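Against the Junk Drawer (and Against the Fancy Fix Too)

Sun 28 September

Quick one, I have laundry going. Sylvie Sandhu sent me her favorite article on desk organizing and I hated it. 1,348 words telling you to buy matching bins. Then label the bins. Then a bin for the label maker, I guess.

My view, short version: stationery wants to be seen. Drawers are where scissors go to die. Put stuff up on the wall or in wire, anything you can look through, and you stop buying the same tape over and over. I bought 3 rolls last winter. Had two already, under the takeout menus.
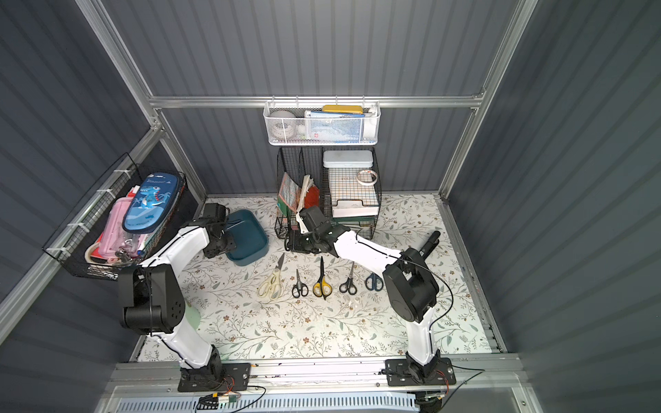 Mesh and wire up off the table, pencil case on top.

Wire is ugly, people say. Fine. It's also honest about what's in it. A lidded box from Tudholm looks great on a shelf and I have no idea what's in mine. Batteries maybe. The folders stand up in a divider thing, you grab one, done. Flat stacks are a trap, the one you need is always at the botom.

Second opinion, stronger. Don't sort by color, don't sort by size. Sort by what your hand is doing. Cutting things together. Writing things together. A tray and a can will get you most of the way there, and the can does not need to match the tray. 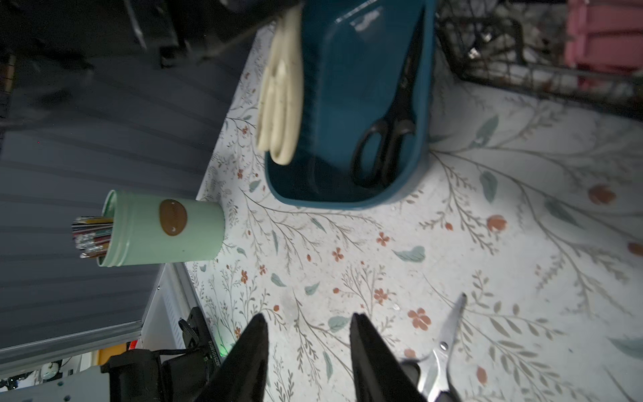 Do pencils really need their own container?
They do if you ever want to find one, and any old can will work.

I will give the bin people one point. Dumping it all out first is right. You can't judge a pile in a drawer. Lay it on the table, like with like, all the handles facing you, and then look at it. You'll see right away if you own too many of something. With me its scissors. Everybody has too many scissors and still walks around the house asking where the scissors are.
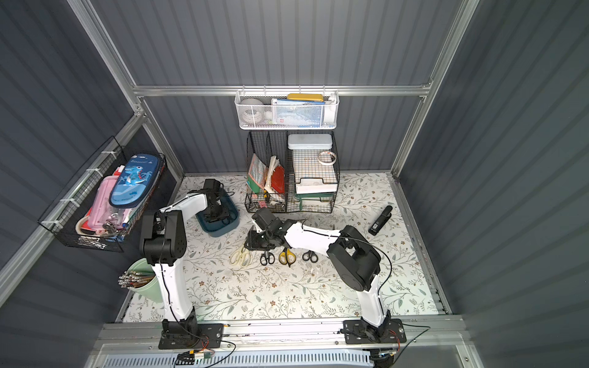 What to do with the extras

Give them away. Or one pair per room where you cut things: kitchen, desk, wherever the wrapping paper lives. Keep the stapler by the paper. Sylvie says a spare pair is insurance and I say fine, one spare, not a whole family of them.

Dryer's buzzing, more on tape next time.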